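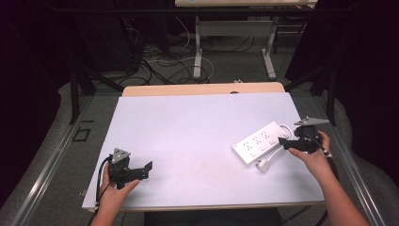
Ears, ears, ears

Sabine Rathjen again, back on my favorite soapbox. I spent most of the spring work weekend at Lalinwood standing behind the firing line, and I want to talk about hearing protection, especially the kind that's technically on your head and doing very little good.

First, the glasses problem. If your shooting glasses have thick temples, they lift the cushion of the muff away from your head, right behind the ear, and the noise walks straight in through that gap. I shot for years with a pair of big chunky frames (they looked great, I thought) and wondered why my ears rang in the car every time. Switching to thin wire temples made more difference than the new muffs I'd bought the month before! Try it at home: put on your muffs with your glasses, turn the radio up, then slide the glasses off and listen to the change. If it's a big one, you need different glasses or plugs underneath.

Same goes for ball caps, hoods and beanies. The cushion has to sit on skin all the way around. Hat over the muff band is fine, hat under the cushion is not. And long hair, please, pull it back out of the way. I know it's cold on the east bays in the morning. Bring a headband you can wear above your ears and suffer along with me.

Foam plugs next. I'd guess half the plugs I see are sticking out like little mushrooms. Roll the thing down tight between clean fingers, reach over the top of your head with your other hand and pull the ear up and back, slide it in, and then hold it there with a fingertip while it expands. Count slowly to 30 if it's a slow foam. You should hear the world go dull. If your own voice doesn't sound a bit boomy inside your head, take it out and start over. We keep a dispenser of Kröger plugs on the wall by the sign-in sheet and they're free, so use a new pair every visit and throw the old ones in the can, not on the gravel.

Under the roof on the covered line, I want everybody in plugs AND muffs. That roof throws the sound right back down at you, and if the person beside you has a muzzle brake you're getting it from the side as well. Outdoors with a rimfire I'm happy with one or the other as long as it fits. Kids double up everywhere, and we have small muffs in the cabinet that really do fit a seven-year-old's head. Adult muffs cranked all the way down don't.

A few of you have asked about electronic muffs. I have a pair of Cloriers and I love them, mostly for teaching. I can hear a new shooter whisper a question and I can hear range commands from the far end. Two things, though. Change the batteries before the season starts, and if yours die in the middle of a string, leave the muffs on! They still work as ordinary muffs with the power off. I've watched people pull them off on a hot line to fiddle with the battery door, and I will keep shouting about it until it stops. Wait for the ceasefire, step back behind the line, then fiddle.

And check your cushions. They go stiff and crack after a few summers in a truck, and once they crack they don't seal. Most makers sell replacement kits and they snap on in a minute or two. I did mine at the kitchen table with a cup of coffee.

If you can't hear commands with your ears doubled up, tell the range officer before we go hot. We'll tap you on the shoulder or put you in the bay closest to the flag. Please don't solve it by loosening one side.

The Jalldale match is coming up in July, and they run a strict line over there. No ears, no entry past the yellow rope, and that includes spectators, babies in strollers and whoever's just dropping off a cooler. I'm planning to bring a box of 63 spare pairs of plugs in the back of my car, but come with your own if you can.

I'll be at the clubhouse after the morning relay most weeks if you want someone to look at how yours fit. Bring your glasses and whatever hat you normally wear, and we'll try them together.

Sabine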